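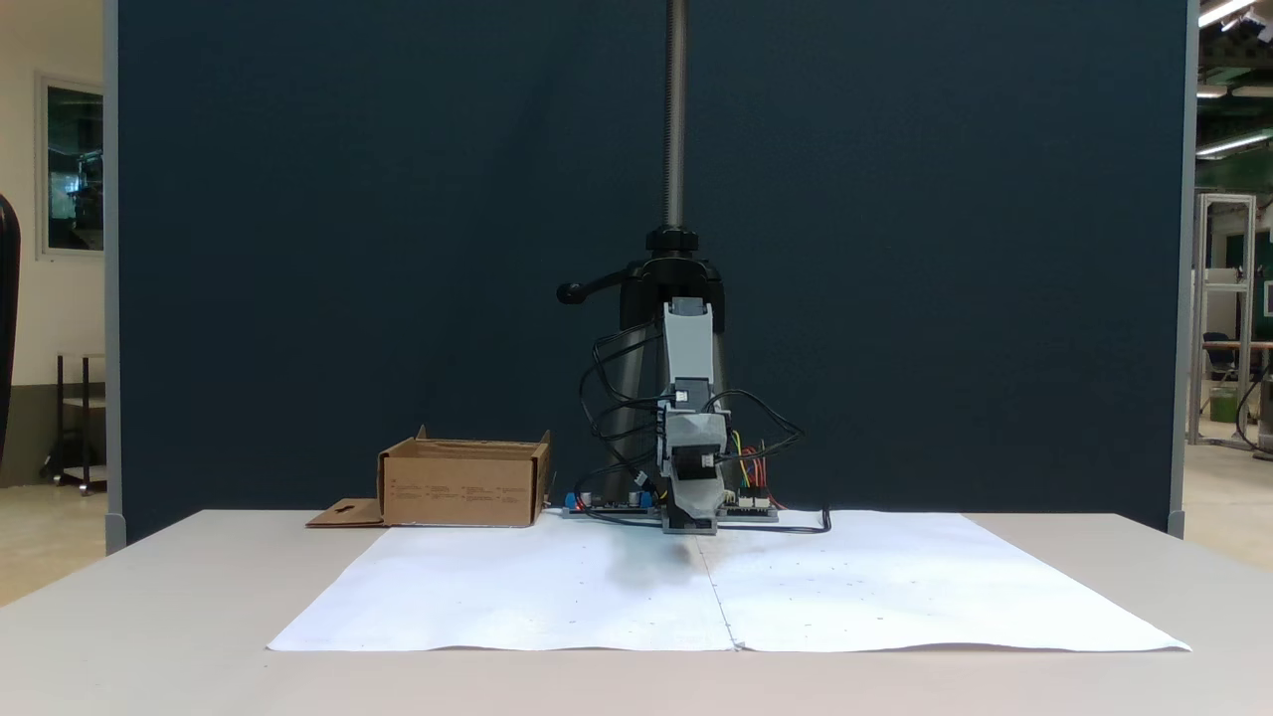
Robot arm and black stand on a light gray tabletop.

Section 3: Mixing and Taking Your Daily Sachet

Jistura fiber powder is taken with water before a main meal. Read this section through before you open the first box.

1. Wash and dry your hands. Check that the sachet is sealed. Throw away any sachet that is torn or feels hard and lumpy.

2. Fill a tall glass with cold water. Warm water makes the powder clump.

3. Tear the sachet along the notch and pour the powder in slowly while stirring. Stir for 13 seconds or until no dry powder is left on top.

4. Drink the whole glass right away. The mix thickens as it stands – if it has turned to gel, discard it and start again.

5. Drink a second glass of plain water.

6. Wait some 17 minutes, then eat.

Note: For the first week, take one sachet a day with your evening meal. From the second week you may take two, one before lunch and one before dinner. Do not make up for a missed sachet by doubling the next one.

Note: Mild bloating is common in the first few days. If it continues, go back to one sachet.

CAUTION: Never swallow the powder dry. It swells when it meets liquid and can cause choking.

CAUTION: Do not use Jistura if you are pregnant, under 18, or have trouble swallowing. If you take prescription medicine, ask your pharmacist how far apart to space the doses.

Storage: Keep sachets in the box, in a dry cupboard. For reorders, quote part number 895.

Section reviewed by Kevser Eren, September

Filed under: Weight Management > Product Guides
Shares: 111
Contact Us | © Fullorlow | Back to top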